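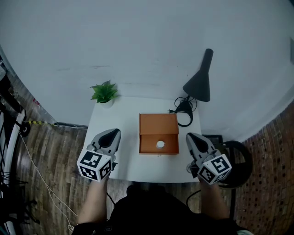
Check the fingers before you check anything else, Lizelle Oosthuizen told me when I asked where a morning on the Dorkley station begins. It was just before 8 and she already had a hex key in her hand.

The Dorkley station is one of the small demonstration cells at Dristetport. People there work a pair of hand-held grippers through household jobs, such as opening a box or putting an object away, and the recordings go to the team that trains the arms. Oosthuizen has looked after the station for two years. She sets it up, keeps it lined up and fixes it when it stops.

"The grippers get treated like hand tools, because that's what they look like," she said. "But they're measuring instruments. If a finger is a hair out of line, every recording that day has the same mistake in it."

Her finger check is simple. She closes each gripper on a strip of paper and pulls. The paper should drag evenly along the whole tip. If it slides out on one side, she loosens the finger screws, squares the tip against a steel block and tightens them again, a little at a time, going back and forth between the two.

Then come the marker cubes. Each gripper carries a white one with black square patterns on it, and the tracking software works out where the gripper is from those patterns. Oosthuizen wipes every face with a dry cloth. She stopped using alcohol wipes last year after the print on one cube began to go gray at the corners.

"You don't notice it by eye at first," she said. "What you notice is the track jumping when somebody turns their wrist. I spent most of a Tuesday swapping cables over that. It was the cube."

She also puts a thumb on each cube and pushes. Any give at all and it comes off, the old adhesive is scraped away and the cube goes back on in a jig. After that the gripper has to be calibrated again from scratch. She says people try to skip that step when they are short of time, and she can always tell from the log.

Calibration takes her nearly 40 minutes. She moves each gripper slowly through a set of 576 poses, most of them logged automatically as she sweeps across the work area, and the software compares where it thinks the tips are with where they should be. Her limit is 2 millimeters. Anything over that and she starts again with the screws.

I asked what breaks most often, expecting to hear about motors or sensors.

"Cables," she said. "It's cables every time. The gripper goes up, down, over, all day long, and the cable bends in the same place right behind the body. The wire goes inside the jacket and it looks fine from outside."

She now replaces the gripper cables every 6 weeks whether or not they have failed. The old ones go in a bin marked for Molefe, the workshop down the hall, where the connectors are cut off and reused. She leaves plenty of slack between the gripper and the floor, enough for a full reach to the back of the table, and she asks people to take the turns out of the cable between runs.

The table gets some attention too. She checks its position on the floor, and the places on top where the objects go. Lighting is the part she argues about. A desk lamp can throw glare onto a cube if the head is tipped too far, and she would like its angle fixed. The training team at Mendthorpe wants it moved now and then so that the recordings vary.

"They're right, from their side," she said. "I just ask them to write it down - which way and when. Otherwise I'm chasing a tracking fault that's really a lamp."

Her log is a paper notebook. She has been asked more than once to move it to a spreadsheet and says she will get to it. The entries are short: left finger squared, right cube reseated, cable changed, 1.4 millimeters. She showed me a run of pages from March with almost nothing on them except the calibration figure, day after day.

"Those are good pages," she said, and went back to the left gripper, where one of the finger screws still needed a quarter turn.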